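Ticket 306: Host family sign-up form drops the second child and sends no confirmation
Opened by: Menaka Ekanayake, local coordinator
Assigned to: Imtiaz Gazi
Area: Coat and blanket drive, online sign-up (Skirkden forms)
Priority: Normal, raised to High
Status: Closed

Original report

Families signing up for the November coat and blanket drive are telling me they never get the confirmation email. I have heard this from four host families and two au pairs so far. One of the au pairs signed up three times because she thought it hadn't gone through, so she is now on the drop-off list three times.

Second problem, maybe related. When a family enters more than one child in the "who is coming" part, only the first child shows up on my list. We need the right number for the craft table and for food.

I'm using the coordinator page in Chrome on a laptop. Families are mostly on phones.

Menaka

Reply from Imtiaz Gazi

Thanks. Please send me the following when you can:

The email address of one family that got no confirmation, with their permission.
The time they signed up, as close as they remember.
Whether they used the link in the flyer or the link in the newsletter.

Please leave the au pair's extra entries in place for now. I want to compare them.

Reply from Menaka Ekanayake

The au pair is Mitali Sikder and she says it's fine to use her name and entries. She used the flyer link all three times, on her phone, in the evening after the kids were in bed. The families I asked also used the flyer. I don't know anyone who used the newsletter link and had trouble, but I haven't asked everybody.

Notes, Imtiaz Gazi

Looked at Mitali's three entries. All three saved. None has an entry in the outgoing mail log, so the messages were not lost in spam. They were never sent.

Signed up myself through the newsletter link with a test name and two children. Confirmation came in under a minute. Both children were on the list.

Signed up through the flyer link with the same details. No confirmation. Only the first child was on the list.

The two links do not go to the same form. The newsletter points to the current one. The flyer points to a copy from last year's toy collection that was renamed and had its dates changed. The old copy has one child field that gets saved and a second one that is shown on the page but not connected to anything. Its confirmation step points to a mail account we closed when we moved to Werkunard.

So both problems have one cause. Entries made on the old form so far: 51. Entries on the current form: 20.

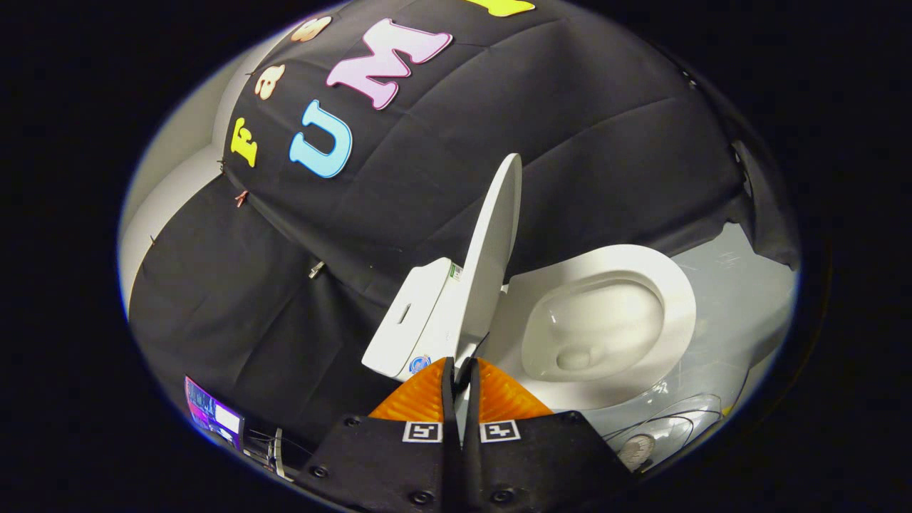
Options as I see them:

Option 1. Reprint the flyers with the right link. Menaka says most are already handed out, and a stack is at the Mondal Street library and at two preschools. Reprinting won't reach the ones on people's refrigerators.

Option 2. Fix the old form so it works like the current one. Possible, but then we have two lists to merge every time Menaka wants a head count.

Option 3. Send anyone who opens the old link straight to the current form. The flyers stay as they are. The entries already on the old form need to be moved over once.

I'd go with option 3. I need an OK from Hashini before I change where a public link goes.

Reply from Hashini Bhattacharjee

OK for option 3. Two requests. Don't move the entries until we have taken out the duplicates, or the drivers will get a route with the same house on it three times. And please don't have the system mail everybody at once when the entries move. Last spring people got a "welcome" message for something they had joined weeks before, and I spent two days answering questions.

Raising this to High. The drivers' list goes out at the end of the week.

Notes, Imtiaz Gazi

Redirect is on. Tested from the printed flyer with a phone camera, and by typing the address by hand. Both land on the current form. Typing it with a capital letter at the start of the last part gave a "page not found," so I added that version too.

Exported the old entries to a sheet. Shared with Menaka and Nazma Roy.

Reply from Nazma Roy

I went through the sheet. There are 14 duplicates. Most are the same person pressing the button twice. Three looked like duplicates but are different families living in the same two-family house, so I left those in and put the floor number next to the street address.

I did not call anybody about the missing second child. Is that me or Menaka?

Reply from Menaka Ekanayake

I'll do it. I know most of them and I was going to call about ride sharing anyway. Please give me until tomorrow night.

Reply from Menaka Ekanayake

Calls are finished except for one family who are traveling. I left them a message. I added the missing kids in column G, with ages where the parents gave them. A few families asked if the coats have to be washed first. Yes, please, and could that go on the form somewhere? It is on the back of the flyer in small print, and people don't turn it over.

Notes, Imtiaz Gazi

Imported the cleaned sheet, 37 entries, with automatic mail turned off. Checked the mail log after the import and nothing went out. Turned automatic mail back on and ran one more test sign-up, which got its confirmation. Deleted my test entries.

Added a line above the drop-off section: "Please wash coats and blankets and check the pockets before you bring them."

The import put the floor numbers Nazma added into the "notes for driver" field. They print on the route sheet, so I left them there.

One thing not fixed. The Gravero calendar button on the confirmation page puts the drop-off on the right day but shows the end time one hour late. This is a separate problem. I opened a new ticket for it so this one can be closed.

Reply from Hashini Bhattacharjee

Menaka will send a short personal note to the families from the old form saying they are signed up and don't need to do it again. Mitali offered to post the same thing in the au pair group chat.

For next time, can we take down the old forms when a drive ends?

Reply from Imtiaz Gazi

Yes. I closed the toy collection form and two older ones. I renamed the current form with the season in the title, and I'm adding "open the flyer link and sign up once as a test" to the list we go through before anything gets printed.

Menaka, please confirm the list looks right on your side and I'll close this.

Reply from Menaka Ekanayake

List looks right. The traveling family called back, two kids, and I added the second one myself on the coordinator page with no trouble. You can close it.

Closed by Imtiaz Gazi. Cause: printed link pointed to an outdated copy of the form. Fix: link redirected, entries cleaned and moved, old forms taken down.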